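Trirkum Tabletop Clearing: read me first

Version of 2019-01-14

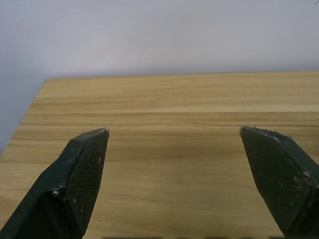 Hello, and thanks for downloading this! Trirkum is my collection of short clips about clearing and laying a table, all done on the same light wooden tabletop against a plain white wall. I started it for a small project called Jernow, where we wanted lots of ordinary table jobs with as little going on in the background as possible, and it rather grew from there.

What's in it

There are 893 clips altogether. Of those, 300 are clearing (cups, plates, cutlery, the odd tea towel), 84 are wiping down, and the rest are laying the table or shuffling things about on it. I kept the clearing and laying clips in separate folders because I kept muddling them up myself!

Folders

clear/ has the clearing clips
wipe/ has the wiping ones
lay/ has everything else, including the shuffling
notes.txt is my running list of oddities, and it's worth a skim

Things to know

The crockery is mostly the Gallano set, so if you train on this and then try it with chunky mugs, expect some grumbling. Saucers are under-represented (I broke a few and never replaced them). A handful of the wiping clips stop a bit early, and those have "short" in the file name. Labels were typed by me, usually in the evening, so please do send corrections.

Using it

Free for teaching and research. If you pass it on, keep this file with it and mention Trirkum somewhere. The Yeom loader reads the folders as they are, but it trips over spaces in file names, so leave the underscores alone.

I'm hoping to add more saucers in February.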